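Gudine at work: questions from staff

Updated 20 Dec 2025

These are the questions people at Mollix have asked most often since the Gudine benches were announced. Answers are written by Kartini Pangaribuan in operations and changed when something changes. If your question is missing, put it on the sheet by the rota board or send it to her directly.

What is Gudine?

Gudine is the name of our project to bring two-armed robot benches into the wash and return hall. The benches handle cups and other small tableware that come back from the canteens and offices we supply. The arms and software are provided by Entili. The project is run from here by our own staff.

Which tasks will the benches do?

To begin with, picking up single cups, wiping them where needed and setting them down for racking. Plates, cutlery and anything chipped stay with people. Trays may follow, but no date has been set for that and it will be discussed with the shifts first.

Will anyone lose their job?

No redundancies are planned as part of Gudine. There are 153 of us on the site and 11 posts include work that the benches will take over in part. Everyone in those posts has had a first meeting, and a second is due before the benches go into daily use. Hours and contracts stay as they are. If that were to change, it would have to go through the normal consultation, with the usual notice.

We can't promise that no job will ever change. Some will. The sorting line will need fewer people standing at it on a busy afternoon, and more people who can set up a bench, clear a fault and decide what goes back for a second wash.

Who teaches the robots?

Our own people do, with help from Entili. An operator guides the arms through a task many times, and the software learns from those recordings. Staff who have worked in the hall for years turned out to be better at this than the engineers, mainly in how they approach a cup that is lying on its side or standing close to another one. So far 468 recordings have been kept for the cup task. Poor ones are thrown away, and being slow is no reason for a recording to be rejected.

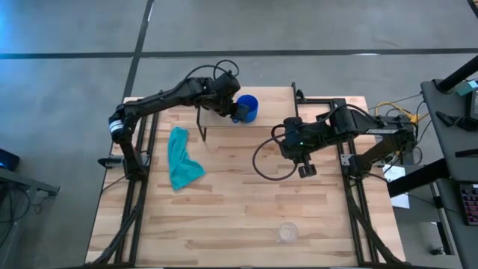 Teaching sessions last no longer than half a shift and are paid at your normal rate plus the skills supplement. You can stop after one session and go back to your usual work – several people have done so, and it has no effect on your record.

Do I need to be good with computers?

No. The training takes two mornings. You learn how to start and stop a recording, how to mark one as bad and how to bring the arms back to their rest position. There is no programming. A printed guide is kept at each bench and there is a large-type copy in the office.

Can I say no to training?

Yes. It is offered to everyone in the hall, and it is voluntary until May. After that, people in the 11 affected posts will be asked to complete the basic part, which covers safety and stopping a bench. Teaching the arms remains voluntary for everybody.

Is it safe to work next to a bench?

You may stand at a bench while it is switched on, provided you stay outside the yellow floor line when the arms are moving on their own. Reach in only after you have pressed stop and the arms are still. Do not lean over the table to catch something that is falling. A broken cup is cheaper than a hand.

Long hair is tied back and lanyards come off, the same rule as on the conveyor. Anyone may press stop, at any time, without asking a supervisor. You will not be asked to justify it.

What happens when something gets broken?

Whoever is at the bench presses stop, fetches the glass kit and writes one line in the bench log. Breakages at a bench are not counted against a person or a shift. Clear glass has been the hardest material for the system from the start, as it is hard for cameras to pick out against a tabletop. Solid-coloured plastic gives much less trouble. We expect glass to be handled mostly by hand for some time.

How fast are they?

Slower than you. An experienced sorter gets through over 210 cups in an hour, and the benches are nowhere near that. The plan is to run them in the late evening and early morning, when the hall has been short of people for a long time, and to leave the daytime peaks to the shifts.

Will my work be measured against the robot's?

No. Bench figures and staff figures are kept in separate systems, and supervisors have been told not to compare them in reviews. If it happens, tell Kartini or your rep.

Do the cameras record me?

The cameras at the benches point down at the work surface. They may pick up hands and forearms while someone is loading or clearing the table. There is no sound. Recordings are used for teaching and for finding faults, and for nothing else. They can't be used for timekeeping or in a disciplinary case. This is written into the agreement with Entili and into our own staff policy, and you can ask to read both.

What about the Grernisura site?

Grernisura will not have benches for now. Their hall is smaller and the floor would need work first. Staff there can book the training if they wish, and travel time is paid.

Does the night rota change?

Slightly. Two people will still be on at all times, and no one will be left alone with the benches. The start of the late shift moves by half an hour so that there is a proper handover. Swaps already agreed will be honoured.

Who do I call if a bench stops by itself?

During the day, the hall supervisor. At night, the number on the side of the bench, which goes to Entili's support desk. Do not restart it more than once. If it stops again, switch it off, put the sign out and carry on by hand. The log entry can wait until the end of the shift.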